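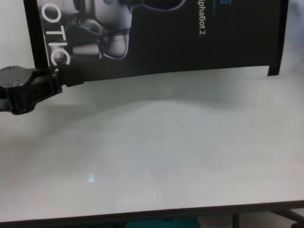 Reet Lill

Hi all, I look after one two-armed robot cell and I'm stuck on what is probably a dumb setup thing. The job is picking flat retail boxes off a white table. The box we practice on is a dark one (AlphaBot 2 on the front, if you want to look up what those are like), lying flat, and the arm comes in from the left and goes for the near left corner.

It did great for weeks. Then in April I took the gripper off one wrist to clean it and put it back, and ever since then the tip lands a bit off. Some runs it's right on the corner, and some runs it's far enough out that it pushes the box along instead of getting hold of it. I logged 214 picks over a few shifts and 37 of them missed. Before I cleaned it I honestly can't remember more than a handful, but I wasn't writing them down either, so take that for what it's worth.

What I've done so far:

Power cycled everything, twice.
Re-homed both arms.
Wiped the table and the camera covers.
Retaught the approach point. Better for maybe an hour, then it wandered again.
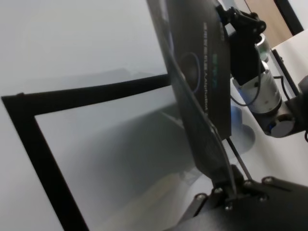 Robot Cells > Grippers and Wrists

The screws on the gripper base all look seated to me, and I can't see a gap between the plates. I also wondered about the thin black cable that loops down across the silver cylinder. I may have routed it differently when I put things back together – I took no pictures before I started, yes I know.

The other thing is the light. We have an overhead lamp that leaves a bright spot on the left side of the table, and the chest camera looks straight down at it. Could that be throwing off where it thinks the box edge is? The lamp didn't move in April, but I did wipe the table with a different cleaner and it might be shinier now.

Where would you start? I'd like to avoid doing a full recalibration if I can, it eats my whole morning.

Edited to add: same thing happens with the lighter boxes, only less often.

Drornar

recalibrate it. you took the gripper off so your tool offset is wrong, end of story

Preben Lauritsen

Well, it might need that in the end, but I wouldn't start there! An offset that's simply wrong gives you a miss that's the same every time. Yours comes and goes, and it got better for an hour after a reteach, so to me that smells like something moving. If you calibrate on top of something loose you'll just be doing it again next week.

I ran a cell at Poltis for a good while and we had almost exactly this after a gripper swap. My order would be:

Start with the robot stopped and locked out the way your manual says. Take hold of the gripper base and try to rock it against the wrist, gently, in both directions. You're feeling for a click more than looking for a gap. A screw can look perfectly seated and still be bottomed out in its hole before it has clamped anything – if somebody mixed up a long one and a short one when it went back together, that's what you get. Take them out one at a time, compare lengths, clean the threads, and put them back in a cross pattern, going around twice. Use the torque from the manual for your gripper, please don't use a number off a forum, mine included.

While the base is off, look at both mating faces. At our place it was a crumb of dried threadlocker. You could hardly see it, and it tilted the plate enough to put the fingertip visibly off. I only found it by running a fingernail over the face.

Then the cable. Put the arm in whatever teach mode lets you move it slowly and go through the whole pick path, with your eyes on that loop the entire time. It should have some slack at the farthest reach and it shouldn't catch on anything on the way back. A cable that goes tight near the end of the reach can tug the wrist a little, and it'll also break inside sooner or later, so it's worth ten minutes even if it turns out innocent. Mark where it passes each bracket with a bit of tape. And take pictures this time :)

Only after all that would I redo the tool offset, and on most setups you can do that one piece without the full calibration. Check your menus before you give up a morning.

About the light: cheap to rule out. Throw a matte gray sheet over the table, or switch the lamp off if the room is bright enough, and run a batch. If the misses stay the same, forget about the lamp.

ryu_bench

We had glare trouble at the Rodley shop and tilting the lamp fixed it. The camera kept finding an edge that was just the reflection. Might be worth a look, but I agree with Preben that it doesn't explain why it started when the gripper came off. Also did you check the fingertips? Ours wore round on one corner and slipped on glossy cardboard.

Reet Lill

Thank you both, that was a lot more than I hoped for. (Thanks Drornar too, I guess!)

So, the rocking test. There was a click. Very small, only in one direction, and I'd never have noticed it without feeling for it. I pulled the screws and one was shorter than its neighbors, from the wrong tray I suppose. New one in, faces cleaned, cross pattern, manual torque. I rerouted the cable while I was in there as it was pretty tight at full reach.

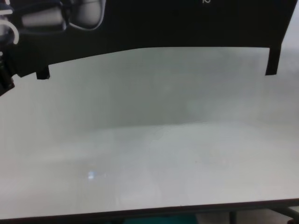
Table clear, gripper over the work area

I haven't touched the lamp yet, so the bright spot is still there on the left. I wanted to change one thing at a time. First batch after the screw was 16 picks with no misses, and then I redid just the tool offset (you were right, it's a separate menu – I've been running the whole thing every single time). I'm going to let it run until it's over 500 before I call it fixed. The fingertips look okay to me, but I've ordered a spare pair anyway.

If the misses come back I'll try the gray sheet next and post the numbers.

Preben Lauritsen

Good find! Check those screws again after a day or two of running, they can settle a bit. And toss the short one before it ends up back in the tray.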